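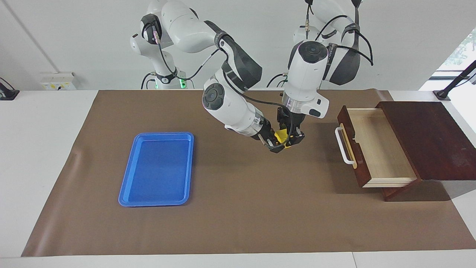
Brown paper on the white table, blue tray to the left.

I have covered work tables with most things over the years: newspaper, lining paper, a vinyl cloth, and for one bad month a cut-up shower curtain. Brown kraft paper is what I keep going back to, and a couple of people have asked for the details, so I am writing them down.

The paper is the Hiltley 498, bought on the roll. It is matt on both sides. On a white table this matters more than the weight does, as small pale parts vanish against a glossy white top and stand out well on brown. Yellow is easy to find on it. Blue is easier still. Clear plastic is a nuisance on any surface and I have no advice to give.

Cutting: measure the table, then cut the sheet short at the front. If the paper reaches the front edge, sleeves catch it and the whole lot shifts. I leave a strip of bare table on the sides as well.

Curl is the main fault. Paper from the inner part of a roll has a tighter set and one side will lift however long you leave it. Rolling the sheet backwards on itself overnight removes most of this. Ironing also works, on low with no steam, but it leaves faint wrinkles where the iron stops. I have stopped caring about wrinkles. A small part rests on them perfectly well, and anything round needs a tray in any case.

Tape is optional. Masking tape at the two back corners holds the sheet well enough for light work. Taping all four makes it bubble in the middle when the air is damp - March was poor for this.

For the tray I prefer a plain rectangular one in a colour that nothing else on the table shares. It goes to the left and stays there. Jade Fortin puts hers at the back, which leaves more width, but I find I reach over the work and knock it. The Drivcombe trays are fine. The Morin ones have a sharper lip and slide less, and cost more than a tray should.

I change the paper when it tears or when the pencil marks get confusing, and turn it over once before that. A sheet used on both sides lasts me five weeks. Offcuts go under the glue pots.

Next I want to try the heavier Starnico roll, if I can find it in a width that doesn't need trimming.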